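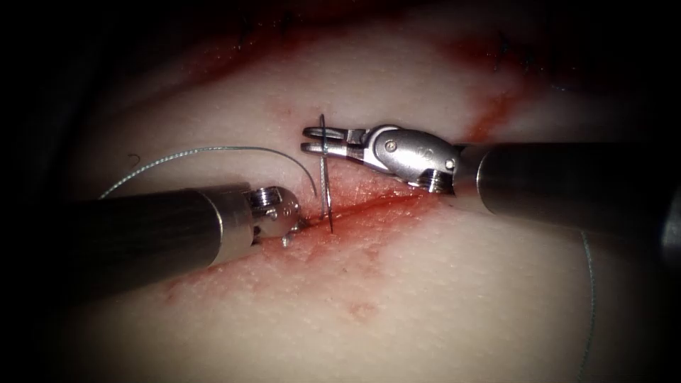

Mandla Pretorius would put the console training after the bedside training, and his comment on the first version of this page said so: a surgeon who has never stood at the table as first assistant gives orders that can't be carried out. The order of the steps has been changed to match. The rest of the procedure stands.

Setting up the suturing rotation when part of the stitch is automated

This page covers the dry-run stage on tissue pads, with the Harivo assist module switched on. It assumes the console is already installed and the Clodano scheduling sheet is in use.

1. Reassign the roles first.
With the module on, the operator approves each needle pass and takes over when the module stops. The bedside assistant no longer follows the hand-over by voice and has to read the status line instead. Write both roles on the sheet before anyone books pad time. The scrub tech keeps the needle count, with no change.

2. Train at the bedside.
Each trainee works 3 sessions at the table before touching the console. Cover instrument exchange, thread length, and the manual release. The release must be practiced with a needle held in the jaws, as the jaws behave differently when closed on nothing.

3. Train at the console, module off.
Drive the needle by hand control. Grip it well back from the point, enter square to the tissue, and follow the curve. Bring the second instrument close to the wound edge before the pass begins. Keep the trailing thread clear of both wrists.

4. Switch the module on.
Start with single passes. The operator confirms entry point, depth, and exit point, then holds the pedal. Lifting the pedal stops motion and leaves the jaws closed. Allow up to 9 passes per sitting. Attention drops in supervised work sooner than in manual work, and the sitting should end before it does.

5. Keep manual hours.
Book 2 manual sittings for every supervised one. At Thongdee the ratio was reversed during the first rotation, and the trainees were slow to recover a dropped thread once the module was off. Manual hours go in their own column and can't be traded.

6. Log the takeovers.
Record who took over, at which phase of the pass, and whether the module had asked for it. Use code 3635 for an unrequested takeover. These entries are for adjusting the module and the schedule. They are not to be used in staff appraisal, and the sheet should say so at the top, or people will stop taking over.

7. Review pay grades and cover.
The assistant's job description changes under step 1. Send the new text to personnel before the September intake. Night cover still requires one person signed off for fully manual closure.

Known problem: the Lurnon viewer drops the status line when the window is resized. Reopen the case to get it back.

Shares 9 | Comments 2

Contact | Copyright Clodano | Back to top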